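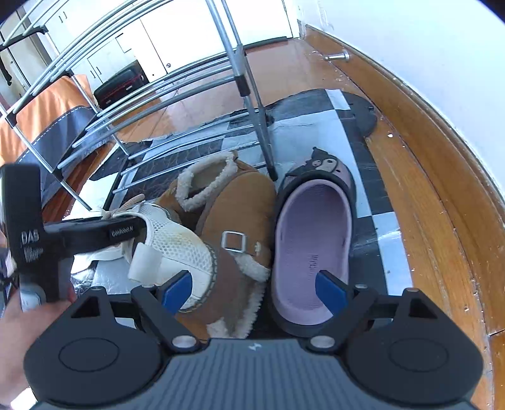 Oktober, Dienstag, Werkstattbuch Leimversuche

8:40 Uhr angefangen. Raum über Nacht ausgekühlt, Heizung erst um neun richtig da. Leim vom Freitag verworfen, roch säuerlich. Neuen Hautleim angesetzt, ein Teil Granulat auf zwei Teile kaltes Wasser, Quellzeit diesmal 2 Stunden. Lộc Văn meint, über Nacht wäre besser. Beim nächsten Ansatz probieren.

Proben aus Charge 693 (Fichte, Lieferung Carnmont). Zuschnitt stimmt, aber die Hirnholzflächen sind wieder rau gesägt. Mit dem Blockhobel nachgezogen, danach mit verdünntem Leim vorgestrichen und antrocknen lassen. Insgesamt 10 Fugen verleimt, alle mit Zwingen, keine angeriebenen dabei. Die angeriebenen kommen in die nächste Reihe.

Wasserbad: Anzeige am Kocher springt, dem Regler traue ich nicht mehr. Mit dem Glasthermometer gegengemessen und von Hand nachgestellt. Über 60 Grad soll der Topf nicht gehen, einmal war er kurz drüber. Fugen aus dieser Phase mit Bleistiftkreuz markiert – bitte nicht abschleifen!

Offene Zeit ist das eigentliche Problem. Bei kaltem Holz geliert der Leim, bevor die zweite Zwinge sitzt. Teile vorher auf die Heizplatte gelegt, damit ging es deutlich ruhiger. Chiến Diệp hat früher etwas Harnstoff zugegeben. Das lasse ich in dieser Reihe weg, sonst haben wir zwei Änderungen auf einmal und können nichts mehr zuordnen.

Nachmittags die Bruchproben der Vorwoche angesehen. Nummer 44 ist sauber in der Fuge aufgegangen, kaum Fasern auf der Gegenseite. Die anderen überwiegend im Holz gebrochen. Mein Verdacht bei 44: zu stark gezwungen, Fuge verhungert. Tâm Lương fragen, ob sie die Zwingkraft notiert hat, im Buch steht nichts.

Morfudd Vaughan hat angerufen, sie braucht die Ergebnisse für die Stuhlreparaturen bei Kistura. Habe ihr gesagt, dass vor den Bruchproben der neuen Reihe nichts rausgeht.

Offen:
Regler am Kocher prüfen oder tauschen
Granulat nachbestellen, der Sack ist fast leer
Pinsel auswaschen (die breiten sind schon wieder hart)
Zwingen bleiben bis morgen Mittag dran, nicht umräumen

16:15 Uhr Kocher aus, Restleim abgedeckt im Kühlschrank, oberes Fach.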